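Sudthorpe Swap Shelf: Your Questions Answered
Last updated 27 December 2021

What is the Swap Shelf?
It's a lending and swapping spot for craft supplies, tucked into the back of the Mastness building in Sudthorpe. You bring in the beads, yarn ends, buttons and ribbon you've fallen out of love with, and you go home with somebody else's. We opened in August with one bookcase and a lot of hope, and we've been so happy to see it fill up!

Do I have to be a member?
No, anyone can swap. Membership is $12 a year and lets you borrow the bigger things too, like the Moussa table loom and the Bakon button press (both very popular, so please ask early).

How many things can I take?
Up to 3 bags each visit, using the paper bags by the door. If you're stocking up for a classroom or a scout troop, drop us a note first and we'll gladly set aside a larger bundle, up to 200 small pieces.

What can't you accept?
Open paint, anything with a strong smell, and loose needles. Pins are fine if they're in a lidded tin. We also can't take fabric that has been stored somewhere damp, however pretty it is, and believe me, we've been tempted.

My donation is all mixed up. Is that okay?
Of course it is, most of our own drawers at home look the same way. If you have a spare half hour, though, a little sorting is a real kindness. Tip a handful onto a pale surface where small pieces show up well, pull out any wrappers and broken bits, and put what's left into a box with compartments. 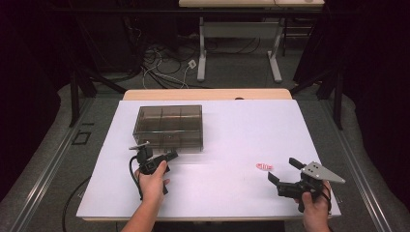

Do you want the boxes back?
If you borrowed a divided box from us, yes please, whenever you're done with it. If it's your own, put your name on the bottom and we'll empty it while you browse.

How long can I keep the loom?
Two weeks, and you can renew once if no one is waiting. We ask for a $100 deposit, which you get back when the loom comes home with all its parts.

Can children come along?
Yes, and they're usually our best customers. Please keep the very little ones close to you near the bead drawers.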